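Kettle Menders list – message 1711
Last updated: December 11, 2024

Subject: Re: Taking up trousers without a proper table

> Hello all, new to the list and hoping this isn't too basic. I've got two
> pairs of work trousers that want shortening and no table big enough
> to lay them out on. Last time I did it standing in front of the mirror
> with pins and ended up with one leg longer than the other. Is there a
> way to get them even? I've only got a needle and thread, no machine.
> Also, does anyone know if the haberdashery stall still comes to
> Rultthorpe?

Hello and welcome, and no, it isn't too basic at all. Half of what gets asked on Kettle is hems, and the other half is zips, and I would take a hem over a zip any day of the week. I've been shortening trousers for the whole family for more years than I care to add up (short legs on both sides, I'm afraid) and I still managed to sew one pair of school trousers to my own skirt in May.

First of all, wash them. I know it's dull when you want to get going, but cotton ones can creep up a fair bit and you'll be cross if you've already cut. Then put them on with the shoes you mean to wear, get somebody patient to put one pin in the back of one leg, and take them off again. One pin, one leg. The mirror is where it all goes wrong – you bend to look and everything rides up.

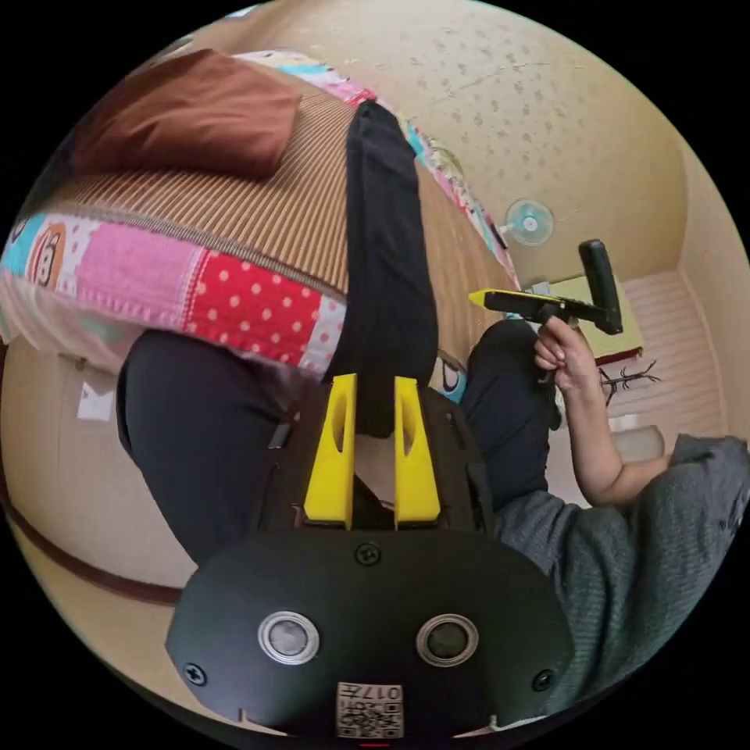
After that you measure the inside seam from the crotch down to the pin and write the number on a scrap of paper. Mine is always 30 inches for the old man's and I still write it down every time. Add 2 inches for the turning if the cloth is thin, a bit less if it's thick. Mark both legs from that same number and don't try to copy one leg from the other, which is what I did for years.

As for having no table, I haven't used one since we moved from Kirkau and the big one wouldn't go through the door. A bed does very nicely. You want something flat and fairly firm over the covers, like the striped woven mat over the patchwork bedspread in the picture, with the trousers laid lengthwise and the two legs side by side. Smooth them from the waistband down with the flat of your hand, and look at the hems together before you believe either of them. If one sits higher, pull the waistband straight and look again before you reach for the scissors! 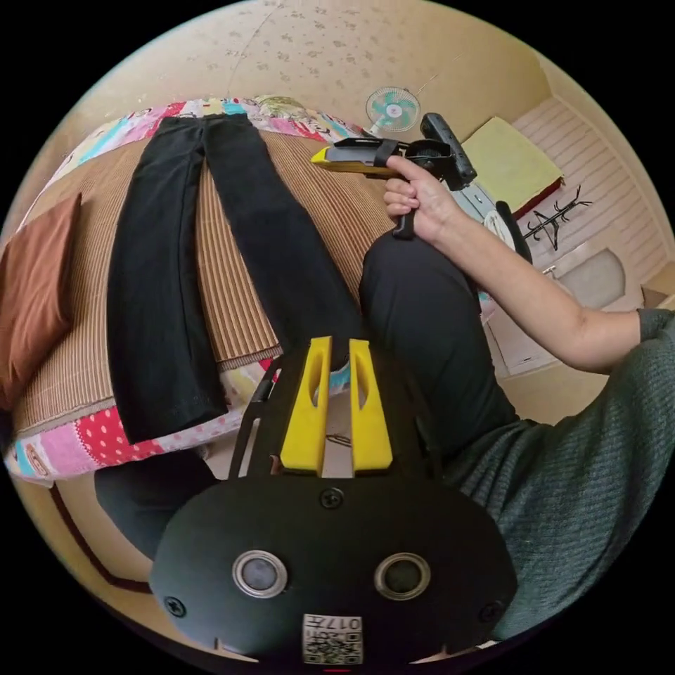 Oh, and black thread on black cloth is a misery in December, so do that part in the morning by the window if you can. I use a slip stitch, quite loose, catching only a thread or two of the front. If you pull it tight you get a row of little dimples.
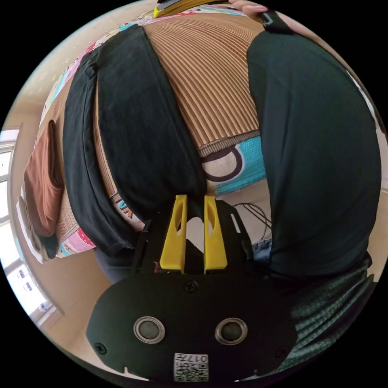 Yellow and black, with legs behind.

The stall does still come to Rultthorpe, though it has moved to the far end by the chemist. Reels were 50p in the bargain tin when I last went. For better thread I send off to Nanditach, who are slow but wrap everything beautifully, and I've kept all their tissue paper like a magpie.

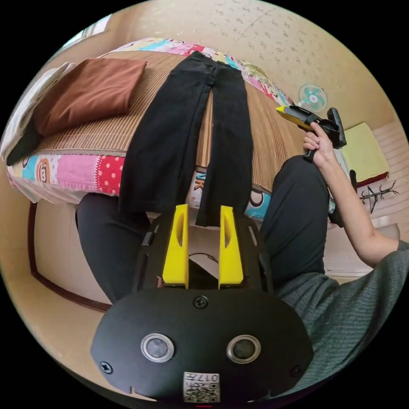 A thin dark cable in the gap.

Do write back and tell us how the first pair comes out. And keep the bits you cut off, they make very good knee patches.

Warmest wishes to all,
your long-winded hemmer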